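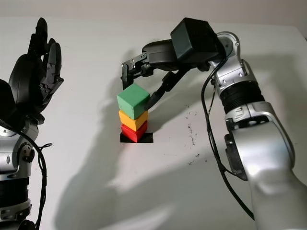
10월 금요일, 손 하나를 더 살지 집게 하나를 더 살지

오늘도 일기를 한국어로 씁니다. 한국어 선생님이 일기는 '-다'로 쓰는 것이 자연스럽다고 하셨지만, 저는 아직 '-습니다'가 편합니다. 틀린 곳이 있으면 나중에 빨간 펜으로 고치겠습니다.

오전에는 나무 블록 쌓기를 했습니다. 검은 테이프 위에 빨간색을 놓고, 그 위에 노란색, 맨 위에 초록색입니다. 노란색이라고 쓰지만 주황색에 가깝습니다. 우리 연구실에서는 '귤색'이라고 부르는 사람도 있습니다. 저는 '귤색'이라는 말이 좋아서 오늘 단어장에 적었습니다.

초록색 블록은 왼쪽으로 조금 밀려 있고 약간 기울어져 있습니다. 집게의 손가락 하나가 블록의 오른쪽 면에 닿아 있습니다. 이런 모습을 보면 저는 숨을 참습니다. 제가 숨을 쉬어도 블록에는 아무 영향이 없는데, 몸이 그렇게 합니다. 재원 씨가 옆에서 "메코넨 씨, 숨 쉬세요"라고 했습니다. 저는 이 말을 농담으로 이해하는 데 시간이 조금 걸렸습니다.

그런데 오늘 일기에 쓰고 싶은 것은 블록이 아니라 예산입니다. 월요일까지 내년 장비 계획서를 내야 합니다. 계획서는 제가 씁니다. 지난달 회의에서 제가 질문을 너무 많이 했기 때문에, 교수님이 "그러면 물루게타 씨가 한번 정리해 보세요"라고 하셨습니다. 한국어에서 '한번 해 보세요'는 가벼운 말이라고 배웠습니다. 이번에는 가벼운 말이 아니었습니다.

지금 우리 로봇은 오른팔에 검은 집게가 있고, 왼팔에는 손가락이 여러 개 있는 사람 손 모양의 손이 있습니다. 양쪽이 다릅니다. 블록 쌓기에는 오른쪽만 쓰고, 왼손은 손가락을 위로 하고 기다립니다. 처음 온 학생은 왼손이 발표하려고 손을 든 것 같다고 말했습니다. 저도 그 다음부터는 그렇게 보입니다.

내년에는 두 팔로 하는 작업을 시작하고 싶습니다. 한 팔이 블록을 잡고 다른 팔로 넘겨주는 작업, 상자를 잡고 뚜껑을 여는 작업, 이런 것들입니다. 그래서 길이 두 개 있습니다. 하나는 오른쪽에도 사람 손 모양의 손을 사는 것이고, 다른 하나는 왼쪽에도 집게를 사는 것입니다. 물론 아무것도 사지 않고 지금처럼 서로 다르게 쓰는 길도 있습니다. 그러니까 길은 세 개입니다. 처음 표를 만들 때 세 번째 길을 빼먹어서 교수님이 연필로 써 주셨습니다.

점심 후에 견적서를 다시 읽었습니다. Lellix의 견적서는 21쪽입니다. 물건은 손 하나인데 서류가 21쪽입니다. 사전을 옆에 놓고 처음부터 끝까지 읽었습니다. '유상 수리', '소모성 부품', '귀책사유'라는 말을 배웠습니다. 귀책사유는 고장이 누구의 책임인지에 대한 말입니다. 이 말이 나오는 문장은 모두 길고, 끝까지 읽어야 '제외한다'인지 '포함한다'인지 알 수 있습니다. 한국어 문장은 이 점이 무섭습니다. 가격은 마지막 쪽에 있습니다.

Lellix의 손은 예쁩니다. 영상에서는 달걀도 잡고 가위도 잡습니다. 그렇지만 우리가 내년에 잡을 물건은 블록, 상자, 컵입니다. 저는 계획서에 "당장 필요한 기능보다 많음"이라고 썼다가 지웠습니다. 부정적으로 보일 것 같았습니다. 그리고 "향후 활용 가능성이 큼"이라고 썼는데, 읽어 보니 이것은 제가 하고 싶은 말과 반대였습니다. 그래서 다시 처음 문장으로 돌아왔습니다. 한 문장에 커피 한 잔을 다 마셨습니다.

Pevura는 집게 회사입니다. 견적서가 한 장입니다. 한 장도 조금 불안합니다. 부가세가 들어 있는지 없는지 쓰여 있지 않아서 전화를 했습니다. 저는 한국어 전화를 아직 무서워합니다. 얼굴이 보이지 않으면 '네'가 대답인지 질문인지 구별하기 어렵습니다. 그래서 물어볼 것을 종이에 미리 썼습니다. 부가세, 배송비, 연결판, 케이블 길이, 납기. 이렇게 5개입니다. 담당자가 아주 천천히 말해 주었습니다. 부가세는 별도이고, 연결판도 별도입니다. 케이블은 기본 길이가 들어 있습니다. 납기는 7주입니다.

7주를 달력에서 세어 보았습니다. 바로 주문하면 올해 안에 도착하지만, 내년 예산으로 사는 것이니까 바로 주문할 수 없습니다. 내년 예산이 열리는 날부터 세면 봄 학기가 시작된 뒤입니다. 학생들이 봄 학기 처음에 두 팔 작업을 시작하고 싶어 하는데, 그러면 집게가 없습니다. 이 내용을 계획서의 '위험 요소' 칸에 썼습니다. 재원 씨는 그 칸에는 보통 환율을 쓴다고 알려 주었습니다. 그래서 환율도 썼습니다.

케이블에 대해서는 조금 길게 쓰고 싶습니다. 집게의 케이블은 손목에서 나와서 팔 앞쪽으로 내려가는데, 중간에 느슨하게 늘어져 있습니다. 블록을 쌓는 일에는 이대로 괜찮습니다. 하지만 두 팔이 가까이 오는 작업을 생각하면 저는 이 케이블이 마음에 걸립니다. ('마음에 걸리다'는 케이블 이야기에 정말 잘 맞는 표현입니다. 일부러 썼습니다.) 다른 팔에 걸리면 커넥터가 먼저 상합니다. 케이블을 정리하는 클립과 보호관은 값이 싼데, 값이 싸기 때문에 장비 계획서에 항상 빠집니다. 큰 물건만 쓰고 작은 물건은 나중에 아무 돈으로나 사게 됩니다. 이번에는 '부속 및 배선'이라는 줄을 따로 만들었습니다. 교수님이 이 줄을 지우시지 않으면 좋겠습니다.

같은 줄에 넣은 것이 더 있습니다. 검은 테이프, 여분의 나무 블록, 집게 손가락 끝에 붙이는 고무, 그리고 책상 닦는 천. 책상 이야기를 하면, 하얀 책상은 작은 것도 다 보입니다. 블록 오른쪽에 검은 점 같은 것들이 흩어져 있어서 저는 그것이 무엇인지 계속 신경이 쓰입니다. 테이프 조각인지 먼지인지 모릅니다. 책상을 회색으로 바꾸자는 의견도 있지만, 책상을 바꾸면 지금까지 모은 영상과 배경이 달라집니다. 그러니까 책상은 계획서에 넣지 않았습니다. 천만 넣었습니다.

세 시쯤 Brorthorpe에서 메일이 왔습니다. Brorthorpe는 중고 장비를 파는 곳입니다. 전시회에서 쓰던 집게가 하나 있고, 새 물건 값의 51퍼센트라고 합니다. 51이라는 숫자가 재미있습니다. 왜 50이 아닐까요. 재원 씨는 깎아 달라고 하면 바로 50이 될 것이라고 했습니다. 저는 깎는 한국어를 시장에서만 해 보았습니다. "조금만 깎아 주세요"를 회사 메일로 쓰면 어떻게 되는지 물었더니, "가격 조정이 가능한지 문의드립니다"라고 쓰면 된다고 합니다. 뜻은 같은데 옷이 다릅니다.

중고 집게의 문제는 보증입니다. 보증 기간이 없고, 도착한 날 작동하는 것만 확인해 줍니다. 또 우리 집게와 같은 모델이 아니고 앞 세대입니다. 손가락이 벌어지는 폭이 다르다고 쓰여 있습니다. 양쪽 집게의 폭이 다르면 학생들이 프로그램에서 왼쪽과 오른쪽을 따로 관리해야 합니다. 돈은 반이지만 일이 늘어납니다. 늘어나는 일을 돈으로 어떻게 쓰는지 저는 아직 모릅니다. 교수님께 여쭈었더니 "학생 시간은 예산표에 안 나와요"라고 하셨습니다. 그 말을 듣고 학생들 쪽을 보았는데, 다들 모니터만 보고 있었습니다.

Nseir도 비교표에 있습니다. Nseir는 물건을 팔지 않고 빌려줍니다. 사람 손 모양의 손을 한 학기 동안 빌리고, 마음에 들면 그때 살 수 있습니다. 처음에는 이것이 제일 좋다고 생각했습니다. 그런데 우리 학교에서는 사는 돈과 빌리는 돈이 다른 항목입니다. 장비비에서 임차료로 옮기려면 서류가 또 필요합니다. 행정실에 물어보니 가능은 하다고 합니다. '가능은 하다'와 '가능하다'의 차이를 저는 이제 압니다. 한국에 와서 배운 문법 중에서 생활에 제일 필요한 것입니다.

그리고 빌린 손은 조심해서 써야 합니다. 조심해서 쓰면 실험이 작아집니다. 지금 왼손도 우리는 너무 아끼고 있습니다. 손가락이 책상에 닿을까 봐 높이를 제한해 놓았습니다. 집게로는 블록을 옆에서 밀기도 하고 누르기도 하면서, 손으로는 컵 하나를 잡을 때도 두 사람이 지켜봅니다. 이 내용을 계획서에 쓰면 지난번에 산 손을 왜 안 쓰느냐는 질문이 나올 것 같습니다. 그 질문은 맞는 질문입니다. 저는 '사용 현황' 칸에 집게와 손의 사용 시간을 따로 쓰기로 했습니다. 시간 기록은 공책에 있는데, 글씨가 학생마다 달라서 주말에 옮겨 적어야 합니다. 숫자 1과 7이 똑같은 학생이 있습니다.

네 시부터는 다시 블록 앞에 앉았습니다. 계획서를 쓰다가 로봇을 보면 생각이 바뀝니다. 서류에서는 집게가 '말단 장치 1식'인데, 책상에서는 초록색 블록 옆에 있는 손가락 하나입니다. 그 손가락이 조금만 늦게 벌어져도 초록색이 따라 움직입니다. 저는 집게를 하나 더 사는 것보다 지금 집게로 블록을 똑바로 놓는 것이 먼저가 아닌가 하고 생각했습니다. 손가락 끝의 고무를 바꾸면 좋아질 수도 있고, 위에서 내려오는 각도를 바꾸면 될 수도 있습니다. 고무는 점심값보다 쌉니다. 각도는 공짜입니다.

이 생각을 재원 씨에게 말했더니, 맞는 말이지만 계획서에는 쓰지 말라고 했습니다. 돈이 필요 없다고 쓰면 다음 해에도 돈이 안 나온다고 합니다. 이것은 한국만의 이야기가 아닙니다. 아디스아바바에서 일할 때에도 부장님이 똑같은 말을 했습니다. 그때는 프린터였습니다.

여섯 시에 비교표를 끝냈습니다. 제 순서는 이렇습니다. 첫째, Pevura의 새 집게와 연결판. 둘째, 부속 및 배선. 돈이 남으면 Nseir에서 손을 빌리고, Lellix의 손은 다음다음 해로 미룹니다. Brorthorpe의 중고는 비교표에는 남기고 순서에서는 뺐습니다. 메일로 가격 문의는 했습니다. 연습을 위해서입니다. 사실은 조금 기대도 하고 있습니다. 만약 같은 모델의 중고가 나오면 순서를 다시 생각하겠다고 메일 끝에 썼습니다.

순서를 정한 이유를 한 문단으로 써야 하는데, 이것이 제일 어렵습니다. 한국어로 생각하면 말이 너무 짧고, 암하라어로 생각해서 옮기면 말이 너무 깁니다. 지금 있는 문장은 이렇습니다. "양팔에 동일한 집게를 장착함으로써 기존 프로그램을 그대로 활용할 수 있으며, 기존 왼손은 교체형으로 계속 사용한다." '함으로써'를 드디어 써 보았습니다. '므로써'가 아니라 '으로써'인 것을 두 번 확인했습니다. 교체형이라는 말은 조금 걱정이 됩니다. 손을 떼고 집게를 달고, 다시 집게를 떼고 손을 다는 일이 얼마나 걸리는지 아직 재 보지 않았습니다. 나사가 작아서 떨어뜨리면 찾기 어렵습니다. 빨리 교체하는 장치도 팔지만, 그것을 넣으면 부속 줄이 더 이상 부속이 아닌 값이 됩니다. 주말에 제조사 설명서를 읽어 보겠습니다.

집에 오는 버스에서 계획서에 로봇 사진을 넣을까 생각했습니다. 숫자만 있으면 심사하는 분들이 금방 넘길 것 같습니다. 양쪽이 다르게 생긴 것은 사진으로 보면 바로 압니다. 말로 설명하면 세 줄이 필요합니다. 다만 블록이 기울어져 있으면 우리가 잘 못하는 연구실로 보일지도 모릅니다. 교수님은 괜찮다고 하실 것 같고, 재원 씨는 안 된다고 할 것 같습니다.

저녁은 김치볶음밥을 먹었습니다. 설거지를 하다가 고무장갑을 보고 집게 손가락 생각을 했습니다. 장갑 손바닥에 있는 무늬가 미끄러지지 않게 하는 무늬인데, 이것을 작게 잘라서 붙여 보면 어떨까 합니다. 새 장갑을 하나 가방에 넣었습니다. 가위도 넣었습니다.

월요일에 할 일: 행정실에 임차료 서류 양식 받기. Pevura에 케이블 길이를 숫자로 다시 물어보기(기본 길이가 몇인지 전화에서 못 들었습니다). 연결판 도면 받기. 계획서 제출은 오후 다섯 시 전까지. 책상 닦기.

오늘 배운 단어: 귤색, 귀책사유, 납기, 임차료, 마음에 걸리다.

© Mulugeta Mekonnen | 한국어로 쓰는 일기 | 틀린 문장을 알려 주실 분은 문의 페이지로 | 맨 위로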